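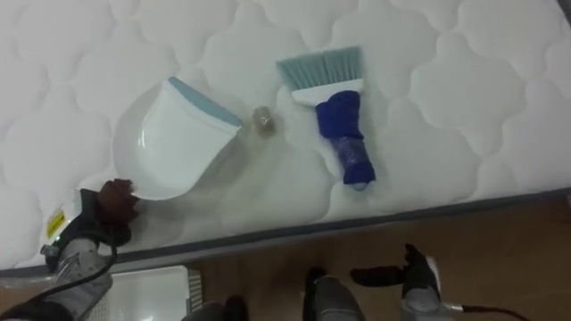
Home News Council Waste and Recycling Roads Notices Search

Mattress drop-off moves to booked system at Bollthorpe and Eskola depots

Wednesday, January 7, 2026

Residents of the Bollthorpe district will need a booking to leave a mattress at either of the district's waste depots from the last week of January, under a new contract between the council and the dismantling firm Jallberg.

The contract replaces the arrangement under which mattresses were accepted at any time the depots were open, stacked in an uncovered bay and taken to landfill when the bay was full. Mattresses left at Bollthorpe or Eskola will now be kept under cover and trucked to Jallberg's shed on the Eskola road, where they will be cut open and sorted by material.

Council papers put the capacity of the new covered bay at Bollthorpe at 64 mattresses, stored flat. The Eskola bay is smaller and will be emptied more often. Neither bay can be extended under the present site licences, and the booking system is meant to keep the number of arrivals within what the bays can hold between truck runs.

Bookings will be made through Cuveo, the online system already used for hard rubbish collection. Users choose a depot, a day and a time slot, and receive a reference that is checked at the gate. Residents without internet access can book by telephone or at the library counter in Bollthorpe during opening hours. A booking can be moved once without charge. A second change cancels the original slot and a new one has to be made.

The fee will be $13 for each mattress, whatever its size. Bed bases are charged separately if they contain springs. Slatted timber bases without springs will continue to go in the timber bay and do not need a booking. Cot mattresses are free but must still be entered in Cuveo so that they are included in the bay total.

Each household may book up to six mattresses in a calendar year. Motels, caravan parks and other businesses are outside the household scheme and will be asked to deal with Jallberg directly. The council has not published the commercial rate, which is described in the papers as a matter for the contractor.

Condition on arrival

The main technical change is a stricter acceptance standard. Under the old arrangement the condition of a mattress made no difference, as everything was buried. Dismantling requires dry material. Foam and fibre that have been soaked cannot be baled, and wet covers clog the cutting table. Gate staff will use a pin-type moisture meter on any mattress that looks or feels damp, taking readings on the top panel, the underside and one side border. A mattress that fails on any of the three will be refused for recycling and charged at the general landfill rate.

Mattresses carried on open trailers should be covered if rain is likely. Plastic wrapping is acceptable for transport but must be taken off before the mattress is handed over. Tape residue on the cover is not a problem.

Residents are asked to remove sheets, protectors and electric blankets, and to sweep or vacuum loose grit from the surface. Grit is a particular concern for the contractor: sand and small stones carried into the shed shorten the life of the blades used to open the border seam. Beads, coins, pins and hard plastic pieces should also be cleared away before delivery. Stains do not affect acceptance if the material is dry.

Mattresses with signs of bed bugs must be declared when booking. They will be given a slot at the end of the day and placed in a sealed container. An undeclared infestation found at the gate will lead to refusal, and the household will be directed to book again under the correct category.

What is recovered

According to the contract summary, Jallberg must recover at least 70 per cent of the material it receives, measured by weight and averaged over each quarter. Steel makes up most of that figure. Spring units are separated from the padding, compressed and sold as scrap. Polyurethane foam is shredded for carpet underlay, and timber from bases is chipped for mulch if it is untreated. Quilted covers and mixed fibre are the hardest portion to place and are expected to make up most of what remains for landfill.

Pocket spring mattresses take longer to process than those with open coils. Each coil sits in its own fabric sleeve, and the sleeves have to be torn away before the steel reaches the grade the scrap buyer will accept. Jallberg has installed a second machine for the purpose. If it is out of service, the contract allows pocket spring units to be stored at the shed for a limited period, but they may not be counted as recovered until they leave the site.

Latex mattresses will be accepted, though there is at present no local buyer for latex. The council has asked the contractor to report latex tonnages separately so that the question can be looked at again when the contract is reviewed. Water beds, inflatable beds and adjustable bases with motors are not covered. Motorised bases can be left in the electrical goods cage at Bollthorpe once the mattress is off.

Weighbridge records will be the basis for the recovery figures. Loads are to be weighed leaving the depot and again at the shed, and any difference above the agreed tolerance must be explained in writing. Steel, foam and timber will be weighed on dispatch. Quarterly totals are to be placed on the council website with the other waste data.

Effect on landfill

The district's landfill cell is measured by volume as well as weight, and mattresses take up a large amount of space for what they weigh. They also resist compaction. Spring units tend to rise through the surrounding waste as the compactor passes, and can wrap around its wheels. The engineering report attached to the council papers lists mattress springs as a recurring cause of unplanned compactor stoppages, alongside fencing wire and garden hose.

The report does not give a revised closing date for the cell. It recommends that a new survey be carried out after a full year of operation under the contract, when the change in airspace use can be measured directly.

Collection and dumped mattresses

Kerbside hard rubbish collection will still take mattresses, at the existing rate and with the same household limit. Those collected from the kerb will go to the covered bays if they are dry. Residents are asked not to put a mattress out before the evening ahead of collection, and to stand it on its long edge against a fence or wall where there is room to do so without blocking the footpath.

Mattresses dumped on public land will be collected by the works crew and will mostly go to landfill, as few are dry by the time they are reported. Reports can be made through Cuveo under the illegal dumping category. A location and the nearest house number or road marker are required.

Unbooked mattresses will be accepted at both depots until the new system starts. The depots' opening hours are unchanged, but the mattress bay at Eskola will be closed for concreting in the days before the changeover, and mattresses should be taken to Bollthorpe during that time.

Contact the newsroom | Copyright 2026 | Back to top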